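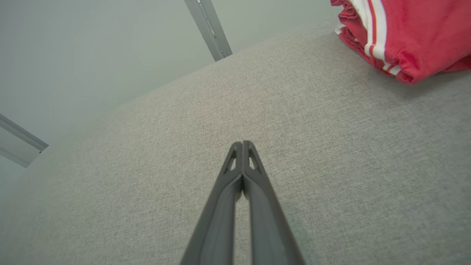 세탁물 정리 구역 로봇 팔 점검표 + 점검자 코멘트
사업장: Ernen 작업장 2층 의류 정리실
점검일: 2025년 3월 25일 (오전 조 시작 전)
장비: Plodus 집게형 팔, 2호기
작성: 오전 조 안전 담당

양식 칸이 너무 작아서 이번에도 코멘트는 밑에 길게 씁니다. 지난번에 "일기 쓰냐"는 소리를 들었는데요, 그래도 읽어 주시는 분이 있더라고요! 판정은 양호 / 조치 필요 / 보류 세 가지로만 적었어요.

1. 전원 넣기 전

1-1. 비상정지 버튼 눌림 및 복귀: 양호
앉은 자리에서도 손이 닿는지 제가 직접 앉아서 해봤습니다. 키 작은 분들(저 포함) 기준으로도 괜찮아요. 전에는 버튼이 등 뒤에 있어서 몸을 완전히 돌려야 했거든요. 옮겨 달라고 한 게 1월인데 이제야 됐네요.

1-2. 전원선, 통신선 피복: 양호
꺾이는 데만 손으로 한 번 훑어보세요.

1-3. 바닥 구획선: 조치 필요
통로 쪽 노란 테이프가 또 들떴어요. 카트 바퀴가 매일 밟고 지나가니 당연하죠. 테이프 말고 페인트로 해달라고 시설팀에 다시 올렸습니다.

2. 집게

2-1. 손가락 두 개가 끝까지 닫히는지: 양호
끝이 어긋나면 얇은 티셔츠를 한 겹만 못 집고 자꾸 두 겹을 물어요. 그럼 뒤에서 우리가 다시 떼어내야 하고, 그게 은근히 손목에 옵니다.

2-2. 손가락 끝 갈라짐, 거스러미: 양호
장갑 벗고 만져보지 마세요. 전원 꺼져 있어도요. 손전등으로 비춰 보면 충분합니다.

2-3. 길쭉한 구멍에 낀 실밥: 조치 완료
플리스나 니트 들어오는 날은 여기에 보풀이 끼기 쉬워요. 점심 전에 한 번 더 봐 주세요. 핀셋은 서랍 첫 칸에 있고, 쓰고 나면 제발 제자리에 좀... 부탁드립니다.

2-4. 허공에서 여닫기 200회: 양호
돌아가는 동안 옆에서 소리를 들었는데 걸리는 소리 없었습니다. 사실 저는 이 시간이 제일 좋아요. 커피 마시면서 서 있을 수 있는 유일한 점검 항목이라서요 :)

3. 작업면과 프레임

3-1. 회색 천 작업면 상태: 양호, 단 관찰 계속
눌려서 반질반질해진 자리가 생기면 옷이 미끄러진다고 해요. 손바닥으로 쓸어보고 까슬한 느낌이 없어지면 교체 신청 넣으세요. 교체용 천은 Pratwood에서 오는데 주문하고 꽤 기다려야 하니까 미리미리요.

3-2. 알루미늄 프레임 볼트: 양호
손으로 흔들어서 유격 없음. 렌치로 더 조이지는 마세요, 지난번에 누가 너무 조여서 나사산이 나갔습니다. (저 아닙니다.)

3-3. 작업면 위 이물질: 양호
핀, 옷걸이 고리, 동전. 주머니 확인은 여전히 사람 일이에요. 로봇은 주머니를 안 뒤집습니다.

4. 사람과 같이 일하는 부분

양식에는 이 항목이 달랑 두 줄인데 저는 여기가 제일 할 말이 많습니다.

4-1. 저속 모드 전환: 양호
사람이 선 안으로 들어가면 속도가 떨어집니다. 세 번 들어갔다 나왔다 해봤고 세 번 다 됐어요.

4-2. 작업자 자세와 교대: 조치 필요
팔이 들어오기 전에는 우리가 허리 숙여서 옷을 꺼내고 펴고 접고 다 했잖아요. 지금은 꺼내서 놓는 걸 팔이 하고 우리는 확인하고 접습니다. 허리는 확실히 편해졌어요. 저는 파스 값이 줄었습니다, 진짜로요! 대신 한자리에 서 있는 시간이 길어졌고 눈이 피곤해요. 어제 우리 조가 처리한 게 997벌인데, 몸은 덜 힘든데 퇴근할 때 멍하더라고요. 같은 말 하시는 분이 여럿이라 한 시간마다 자리 바꾸기를 정식으로 넣어달라고 적어둡니다. 발판 매트도요.

4-3. 속도 설정 권한: 보류
이건 좀 예민한 얘긴데, 팔 속도를 누가 정하는지가 아직 불분명해요. 오후 조에서 올려놓고 가면 오전 조는 출근해서 그 속도에 맞춰 뛰어야 합니다. 팔이 빨라지면 결국 접는 사람이 빨라져야 하는 거니까요. 조장 승인 없이는 못 바꾸게 잠가두면 좋겠고, 바꿨으면 인수인계장에 한 줄만 써주세요.

4-4. 신규 인원 교육: 조치 필요
Rugemalira 교육 자료가 352쪽입니다. 그걸 첫날에 주면 읽는 사람이 있겠어요? 저도 다 못 읽었어요. 비상정지, 구획선, 옷이 걸렸을 때 손 넣지 않기, 이것만 한 장으로 뽑아서 벽에 붙이려고요. 초안은 제가 쓸 테니 글씨 예쁜 분 연락 주세요.

4-5. 옷 걸림 대응: 양호
순서 다시 적습니다. 정지 버튼, 팔이 완전히 멈춘 것 확인, 전원 잠금, 그다음에 손. 급해도 순서 바꾸지 마세요. "살짝만 당기면 되는데" 하고 손 넣는 게 제일 무섭습니다. 저도 초반에 한 번 그랬다가 크게 혼났어요.

5. 미결 사항

- 구획선 페인트: 시설팀 답변 대기
- 발판 매트와 자리 교대: 다음 조회 때 안건
- 속도 잠금: 오전, 오후 조장끼리 먼저 얘기하기로
- 한 장짜리 안내문: 제가 이번 주 안에

종합 판정: 조건부 가동. 구획선은 임시로 테이프를 새로 붙였으니 카트는 당분간 창가 쪽으로 돌아가 주세요. 틀린 데 있으면 이 밑에 펜으로 그냥 써주시면 됩니다.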